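Comparing finger pads on a hand-held gripper: the folded towel test

Before changing pads, record a baseline with the set already fitted.
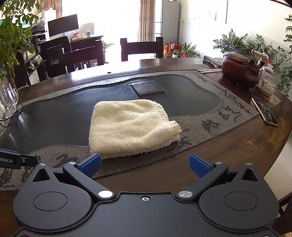 The baseline is what every later result is judged against, so use the same operator, the same towel and the same table throughout. The procedure was written for the Cluno pads but applies to any pair that mounts on two linkage arms.

What you need

One terry towel, folded. A hard, smooth surface that will not slide. Two sets of pads. A screwdriver that fits the pivot screws. A log sheet or the Olov logging script.

Checking the gripper

Open the fingers fully and look along the pads. They should be parallel at the tips. If one leads the other, slacken the pivot screw on the leading arm, bring the pad back and retighten. Do not adjust both arms at once. Work the fingers through their full travel a few times and feel for tight spots.

Wipe the pads with a dry cloth. Solvent changes the surface and the effect can last for several sessions.

Running the trials

1. Place the towel with the fold towards the operator.
2. Approach at a shallow angle with the fingers open. Stop when both pads touch the cloth.
3. Close until the cloth gathers between the pads, lift clear of the surface and hold for 3 seconds.
4. Lower, open and withdraw along the line of approach.
5. Log the trial as held, slipped or missed. A grip that takes only the top layer is logged as held, with a note.

Refold the towel after each trial. Terry loops catch on a pad edge and a pulled loop will flatter the next grip.

Complete 118 trials per set. Sarita Katiyar's first comparison at Wirnthorpe used fewer, and the gap between sets was smaller than the gap between operators.

Camera settings

Lock exposure before the first trial. Pale cloth against a dark, polished surface makes automatic exposure hunt, and a bright window behind the table makes it worse. Check that both pad tips stay in view when fully open and fully closed.

Pad life

Replace pads after some 600 closures, or sooner if the edges round over. Yuzuki Maruyama keeps a separate count for each pad, as the two do not always wear evenly.

Revised November 2, 2021: step 5 now covers single-layer grips.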